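About us

Hello, and thanks for clicking through to the page most people skip! I'm the dentist behind Clornaten Dental, a small practice on the high street in Dokonton, and I've been looking after teeth in this town for longer than my own children like to be reminded of.
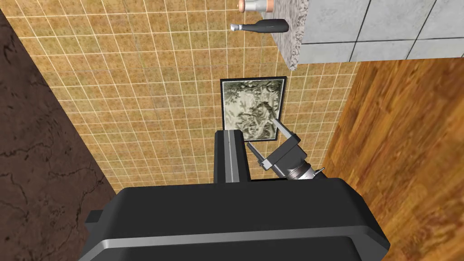
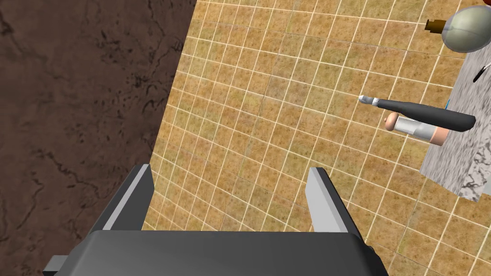
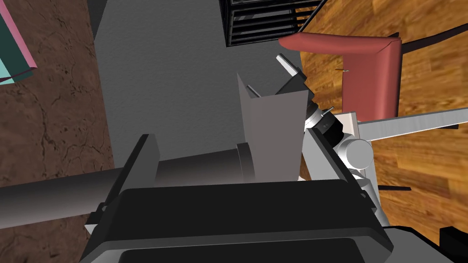
I opened the practice with one chair, a secondhand steriliser and a waiting room painted a green I still regret. We've got 2 surgeries now (and the walls are cream, you'll be glad to hear), plus a hygienist's room at the back that used to be the kitchen of the flat downstairs. If you're coming in with a pushchair, use the side door on the lane, as the front step is a proper nuisance and the council won't let us touch it.

What do we do? Mostly the everyday things. Check-ups, fillings, crowns, root canals, cleaning, dentures, mouthguards for the rugby and hockey lot. We do whitening too, and I'm happy to talk about it, but I'll tell you if I think your teeth look fine as they are. I've sent plenty of people home with a new toothbrush and no bill beyond the check-up.

A word about nervous patients, as that's what I get the most emails about. I was one myself. I had a horrid time with a school dentist when I was eight and didn't set foot in a surgery again until I was nearly out of my teens, so please don't feel daft telling us. Put it on the form, or just say it at the desk. We can book you a first visit where you sit in the chair with your coat on and we chat, and that's the whole appointment. If you'd like to hold up a hand when you want a break, we stop. Some people bring headphones. One gentleman brings a very long audiobook about canals and we're all quite invested in it now.

Children are seen from when the first tooth comes through. Bring them along to your own check-up and let them ride up and down in the chair, they love it. We don't do lollies (obviously) but there is a sticker drawer, and it's a good one.

We have 3000 patients on the books at the moment, which is as many as we can see without making people wait ages. So the list opens and closes. When somebody moves away we take the next name down, and if you ring we'll tell you truthfully how long it's likely to be. Emergencies are different! If your face is swollen or you've knocked a tooth out, ring as soon as we open at 8.30am and we'll do our best to fit you in that day, registered or not. A knocked-out adult tooth should go in milk if you can't get it back in, and don't scrub it.

Our crowns and dentures are made by Baert, a dental lab in Clostska that I've used since the green-wall days. They're fussy about colour matching, even fussier than me, and they'll send something back to themselves before I've had the chance to grumble. It does mean you'll wait a bit longer than you would for the cheaper sort, and you'll wear a temporary one in the meantime.

Every December we run a toothbrush collection for the local food bank. Last year the target was 500 brushes and we got to 278 by the time we shut for Christmas, so there's room for improvement, and I've already been told off for hiding the box behind the umbrella stand. It'll be by the front desk this time. New ones in their packets please, soft or medium, and children's sizes are always wanted.

Parking: there are a few spaces behind the bakery, free for an hour, and the bus stops right outside. We close for lunch from 1pm till 2pm, though somebody usually picks up the phone if it rings for long enough.

If there's anything I haven't covered, pop in or give us a ring. Price list and new patient forms are on the next page.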